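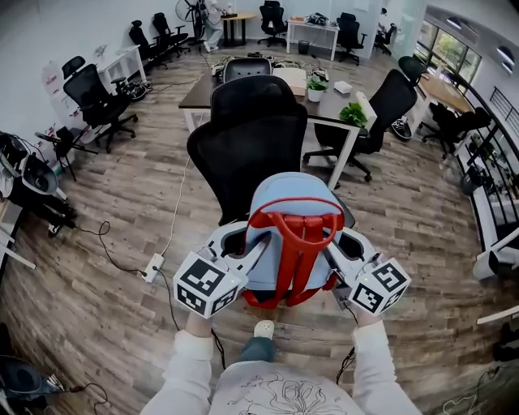 Pinces Fotdale : la panne du suivi, questions fréquentes

Page mise à jour le 9 janvier 2021

Vous êtes nombreux à nous avoir écrit au sujet des enregistrements refusés au contrôle, le plus souvent en majuscules. Les réponses ci-dessous valent pour toutes les équipes qui collectent avec les pinces à main Fotdale et déposent leurs fichiers sur Hornari.

Que s'est-il passé, en deux mots ?

Le logiciel de suivi, Kuruc, a confondu la pince gauche et la pince droite. Pas tout le temps, ce serait trop simple. L'inversion survenait quand les deux cubes de marqueurs se rapprochaient et que l'un masquait l'autre un court instant. Au retour du second cube, Kuruc lui attribuait l'identité du premier, avec un aplomb que nous lui envions.

Combien de séquences sont touchées ?

743 sur les 1362 déposées depuis la mise à jour de Kuruc. Oui, plus de la moitié. Nous avons refait le calcul en espérant nous être trompés.

Pourquoi les voyants étaient-ils verts ?

Parce que le voyant vert signifie que le cube est alimenté et que la pince communique. Il ne dit rien de la qualité du suivi, et n'en a jamais rien dit. La notice le précise en page 26, dans une note que même son rédacteur avait oubliée. Une pince peut donc afficher un vert impeccable pendant que sa trajectoire traverse le plafond.

Quels gestes provoquent l'inversion ?

Tous ceux qui se font à deux mains sur un objet étroit, ou qui obligent à croiser les poignets. Les prises latérales d'un sac à dos posent moins de difficultés tant que l'objet reste entre les deux cubes. Les ennuis commencent quand on le fait pivoter, qu'on le couche ou qu'on va chercher une bretelle du mauvais côté. Les objets souples ont en plus le mauvais goût de remonter devant les marqueurs.

Y a-t-il un danger pour l'opérateur ?

Pendant la collecte, non. Les pinces sont tenues à la main et rien ne bouge sans vous. Pendant la relecture sur le robot, c'est autre chose. Une trajectoire inversée demande au bras gauche d'aller où devait aller le droit, et réciproquement, ce qui les amène à se rencontrer au milieu. C'est ainsi que nous avons découvert le défaut : choc entre les deux bras sur le banc Bomden, arrêt d'urgence, un doigt de pince cassé. Personne ne se trouvait dans la zone. La consigne est donc ferme : aucune relecture sur robot d'une séquence antérieure au correctif tant qu'elle n'a pas été revalidée.

Et si je relis à vitesse réduite, en gardant la main sur l'arrêt d'urgence ?

Non plus. Vous verriez la collision arriver plus lentement, c'est tout le bénéfice.

Comment savoir si ma séquence est atteinte ?

Ouvrez-la dans Hornari et affichez les deux trajectoires ensemble. Une inversion se voit comme un saut net, simultané des deux côtés, entre deux images consécutives. Si une seule courbe saute, il s'agit d'une simple perte de marqueur – autre problème, autre page. L'outil de contrôle signale désormais tout écart supérieur à 20 centimètres d'une image à l'autre. Il signale aussi quelques gestes brusques parfaitement légitimes. Merci de les valider à la main sans nous écrire pour chacun.

Peut-on réparer les séquences existantes ?

Souvent. Quand l'inversion est franche, Hornari rétablit les identités et vous demande de confirmer. Quand les cubes sont restés masqués longtemps, le logiciel devine, et nous préférons refaire la prise. Ne supprimez rien vous-même : les fichiers ratés servent à tester le correctif, ce qui leur donne enfin une utilité.

J'ai collé une gommette sur un de mes cubes pour le distinguer de l'autre. Bonne idée ?

Non. Une gommette posée sur un motif le rend illisible pour Kuruc, qui n'avait pas besoin de cela. Si vous devez repérer vos pinces, marquez la poignée. La même remarque vaut pour le ruban adhésif brillant et le vernis à ongles (nous avons reçu les deux).

Que dois-je faire avant de reprendre la collecte ?

Installez la nouvelle version de Kuruc, redémarrez les deux pinces et refaites l'étalonnage dans la pièce où vous travaillez. Vérifiez que les faces des cubes sont propres. Faites ensuite une prise d'essai en croisant lentement les poignets devant vous, puis regardez le résultat dans Hornari avant d'enchaîner les vraies. Profitez-en pour dégager les câbles qui traînent là où vous posez les pieds – deux pinces en main, on ne se rattrape à rien.

Le problème est-il définitivement réglé ?

Le correctif tient sur toutes les prises que nous avons rejouées. Une seconde version est prévue en février, avec une alerte sonore quand un cube disparaît trop longtemps. Le son retenu est désagréable. Il sera possible d'en baisser le volume, mais pas de le couper.

Mes séquences refusées comptent-elles dans mon quota ?

Oui, elles sont comptées comme faites. La faute venait du logiciel, et il ne remplit pas de feuille d'heures.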